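About Pristgate School of Home and Hand

We teach grown-ups how to look after a home and the things in it, and we love doing it! Pristgate opened in 1906 as an evening school for mill families. The mill is long gone but the evenings are still going strong - mending, washing, ironing, basic carpentry, bread on a good week.

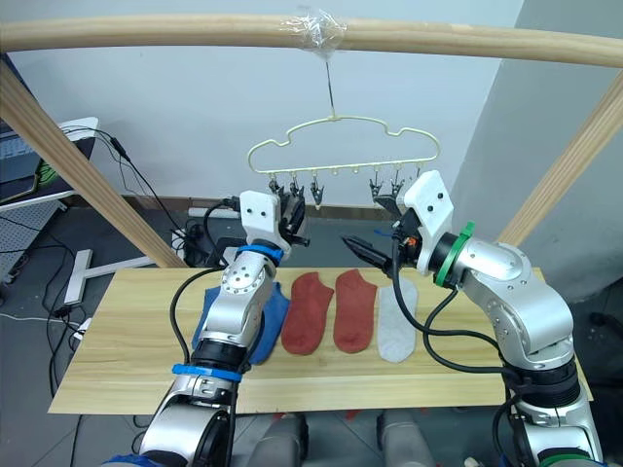 Classes stay small, never more than 6 people at a table, so you get plenty of time with your teacher (and with the biscuits). Over 900 people have taken our Rundier course, a 40-hour program that starts with threading a needle and ends with a shirt you cut and sewed yourself.

Sorin Jurić runs the woodwork room and will happily talk about dovetails until the lights go off. Tomomi Ueda teaches laundry and wool care, and her stain evening in March fills up fast every year.

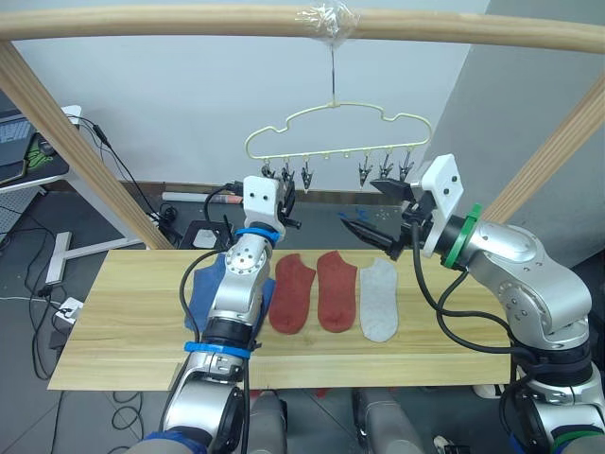

Where to find us

We're on Oda Street, two doors up from the old Cetenine bakery. Come in by the green side door, the front one sticks. Evening classes start at 7 p.m.
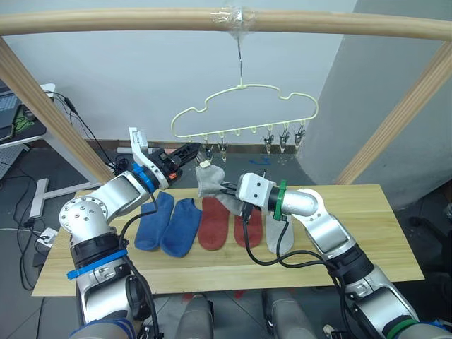
You don't need any experience, and you don't need to bring tools. If you already have a favorite pair of scissors, bring those - everyone has opinions about scissors and we'd love to hear yours.

12 shares | 3 comments

Contact | © Pristgate School of Home and Hand | Back to top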